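What the Can Is For

Prakash Poduval keeps canned pears for the same reason his mother did. They sit on the shelf for two years without complaint, and on the evening when there is no dessert they become one. He runs the kitchen supply desk at Skandelano, a small grocery cooperative in Cliltimton, and he has spent more time than most people thinking about what belongs in a home pantry.

The cooperative stocks 1209 items. Canned goods take up one aisle and a half, and they bring in more questions from shoppers than the produce does. People want to know how long a can really lasts, whether a dent matters, and why two cans of the same fruit taste so different.

The date on the lid is mostly about quality, Poduval tells them. A sound can stored somewhere cool and dry will usually be safe past that date, though the color fades and the texture softens. High-acid foods such as tomatoes and pineapple go first. Beans, corn and plain vegetables hold up longer. A shallow dent in the side is usually fine. A deep one, or a dent on a seam, means the can goes in the trash, and so does any can that bulges or leaks.

Shelving matters too. Most households put new cans in front because that is where the space is, and the old ones stay at the back until somebody moves. Poduval suggests pulling everything out onto a table twice a year, where the labels can be read. He did this at home in July and found 14 cans of chickpeas, bought one or two at a time by three different people.
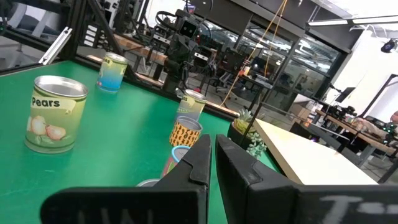

Last updated: Aug 31, 2018

A label with a big picture of the food on it does half the work of sorting. Two yellow pears on a pale green can tell you what you have from across the room, before you have read the word "Pears." Plainer labels are cheaper to print, but they are the ones that get pushed aside and bought again.

Raghavendra Pai writes the recipe cards that hang at the end of the aisle. His pear card is the one that runs out. Drain the can, keep the syrup, and cook the syrup down in a small pan with a strip of lemon peel until it coats a spoon. Lay the pears in a buttered dish, pour the syrup over, and cover with oats rubbed together with butter and brown sugar. It bakes in 40 minutes in a moderate oven. Pears packed in juice work as well, with a spoonful more sugar in the pan.

Pai grew up over his uncle's shop, Krishnan, where the cans were stacked by color in the window and faded in the sun. The faded ones were sold at half price and his family ate most of them. He still buys fruit in cans for baking and does not apologize for it – the fruit is already peeled and soft, and it is the same in February as in August.

He is less keen on canned vegetables, with exceptions. Corn is good. Beets are good if they are rinsed and dried before they go in the oven. Green beans he leaves alone.

Once a can is open, the contents should be moved to a glass or plastic container with a lid and kept in the refrigerator. Fruit will last up to a week that way, vegetables three or four days. The empty can should be rinsed before it goes in the recycling, and the lid pushed down inside so that it doesn't cut anyone.

Skandelano's recipe cards are free at the end of the canned goods aisle. The next one is for corn chowder.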